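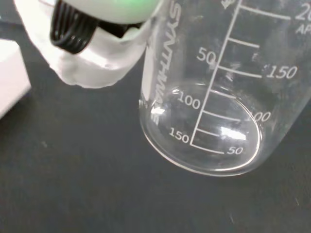 **Pumphrey Games Club · Multiplayer Section**

Hi! So you've found the folder for Zalemon, our couch-and-online arena mod, and you probably want to know how to get it running before Sunday night gets going. I'll try to keep this short (I never manage it).

Zalemon started out as one side room in our bigger campaign, Drustum. You know the bit where the bridge drops and you have to hold the courtyard? Everybody kept reloading that save just to mess around in it, so I pulled the courtyard out, gave it spawn points and a scoreboard, and now it's its own thing. The campaign is in a separate repo and you don't need it to play this one.

## Getting started

```
unzip zalemon.zip
cd zalemon
./run --host
```

Friends join with `./run --join` and your address. The default port is 401, which I know is a weird pick, and on Linux you'll need admin rights to use a number that low. Change it in `server.cfg` if that bugs you!

## Modes

- **Courtyard**: everyone against everyone, first to 50 points.
- **Lantern**: two teams, one lantern, carry it home. Dropping it costs you points, and yes, you can throw it.
- **Hodmont**: the big map with the windmill. Still a bit rough around the north stairs, where you can fall through the floor if you crouch and jump at the same time.

Matches end after 200 seconds unless you set `timer = off`. I like the timer off for Hodmont but Idris Jarman wants it on, and he wrote most of the netcode, so on it stays.

## Settings people ask me for

`friendly_fire` is off by default. `gravity` takes any whole number, and 50 is the normal value. Go lower if you want the silly floaty version (try it with Lantern, it's wonderful). Controller remapping lives in `pads.cfg`, one line per button, and you have to restart the game for it to pick up changes.

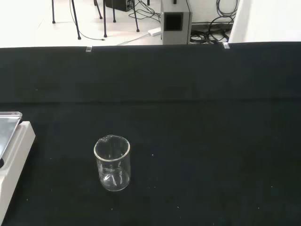

*Glass beaker on a black tabletop.*

## Known problems

The scoreboard sometimes shows the same player twice after a reconnect. Your points are safe, it's only the display. Split screen eats a lot of memory on older laptops, so turn shadows off first and see if that helps. Voice chat isn't in yet. I had it half working in September and then broke it, sorry!

## Maps from other people

Yes please! Put your map in its own folder under `maps/`, add a `readme.txt` with your name in it, and open a pull request. Test it with at least one other person first, and check that both teams can reach the lantern.

Last edited December 31, 2023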